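Okville Student Robotics Forum
Board: Team Projects > Household Tasks
Thread: Bathroom unit, shower door and handle work

jetska_lead
Posted Tuesday, 7:12 PM

OK everybody, progress post! We've moved on from the tabletop exercises and the bathroom unit is officially our spring project. The task list as it stands: approach the shower enclosure, get the fingers lined up on the door handle, pull the door, let go without smacking the glass. Then the same again from a different starting position. Team Jetska has 16 starting positions written down and I want every one of them tried before we touch the code again.

I've been staring at wrist views all evening and I love this stuff. You get such a different feel for a handle when you look at it from between the fingertips.

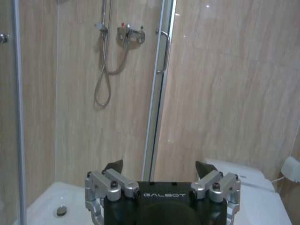
My big worry is still the approach angle. If we come in square to the wall, we are not square to the door once it swings, and the pads end up pinching the bar at a slant. McIntyre's group solved this by re-aiming the wrist twice during the pull, and I think we should copy them shamelessly.

torque_wench
Posted Tuesday, 7:40 PM

Yesss, so excited for this one. Chrome and glass though! Our depth readings on glass last semester were a mess, the planner kept thinking the door was wherever the wall was. Are we masking the glass out or trying to detect it?

jetska_lead
Posted Tuesday, 7:48 PM

Masking for now. We find the metal strip along the door, find the handle, and assume flat glass goes with them. Cheap and cheerful.

pbj_servo
Posted Tuesday, 8:05 PM

I'm going to disagree with that. Assuming the glass is fine until the door is a little bit open, and then your flat sheet is in the wrong place and the elbow goes right through where the real one is. We should estimate the hinge line first. I know it's more work. I'd do it myself if someone lends me the log files.

jetska_lead
Posted Tuesday, 8:11 PM

They're in the shared folder under "shower_raw". Run 92 is the one to start with, the lighting is even in that one and the reflections don't jump around so much.

Imura_fan
Posted Tuesday, 8:30 PM

Can I put in a word for slowing down on copying McIntyre? Their re-aim trick was for a cabinet with a knob. A long bar is more forgiving. You can let the pads slide along it a bit if you don't squeeze too hard. I'd try a lighter grip and one wrist move before writing a whole two-step thing.

torque_wench
Posted Tuesday, 8:34 PM

Sliding on chrome scares me but I'd love to see it tried lol

Mohammed-Awal Darko
Posted Tuesday, 8:52 PM

Evening all. Reading along from the mentor side and really enjoying this. I agree with pbj_servo about the hinge line, and I agree with Imura_fan about the grip, and those two don't fight each other. Do the light grip test first since it takes ten minutes. Write down what you expect before you run it.

Also, please think about where the arm is looking when it's not looking at the shower. When you turn toward the room door you get dark polished wood on one side, shiny tile in the middle and glass on the other, all in a single view. It's a wonderful test for your edge detector. If it picks the room door frame as the shower strip, you have a problem that no grip setting will fix.
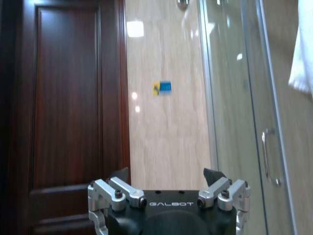 newbie_nate
Posted Tuesday, 9:03 PM

How does the software tell the shower handle from any other shiny thing on the wall?

jetska_lead
Posted Tuesday, 9:10 PM

Mostly by shape and by what's next to it. We look for a narrow curved bar close to a long straight metal strip, and we throw out anything that doesn't have the strip beside it. The hand-labeled set is 2185 crops right now, and you are very welcome to help label more, it's a great way to learn what confuses the thing.

newbie_nate
Posted Tuesday, 9:14 PM

I'm in! Do I need to install anything?

jetska_lead
Posted Tuesday, 9:16 PM

Just a browser. I'll message you the login.

pbj_servo
Posted Tuesday, 9:41 PM

Had a first look at run 92. Darko is right about the wood. Long straight vertical edges, good contrast, my line finder adores them. I can get rid of most by checking color on both sides of the line, but I don't like leaning on color, it'll break the minute we go to a different bathroom.

Imura_fan
Posted Tuesday, 9:50 PM

So let it break? We're only being scored in this one.

pbj_servo
Posted Tuesday, 9:53 PM

Hard no from me. I want something we can still use next year.

torque_wench
Posted Tuesday, 9:58 PM

Team "use it next year" over here. But can we keep the color check as a backup until the hinge thing works? I'd like to have a door moving by the weekend, even badly.

jetska_lead
Posted Tuesday, 10:06 PM

Fine by me. Color check stays in behind a switch, pbj gets the hinge line, Imura_fan and I do the light grip test with a target of 90 degrees of door swing and one wrist move. Torque, could you print the starting positions sheet? Big letters please, I could barely read the last one.

torque_wench
Posted Tuesday, 10:09 PM

Printing it now, and yes, bigger font this time!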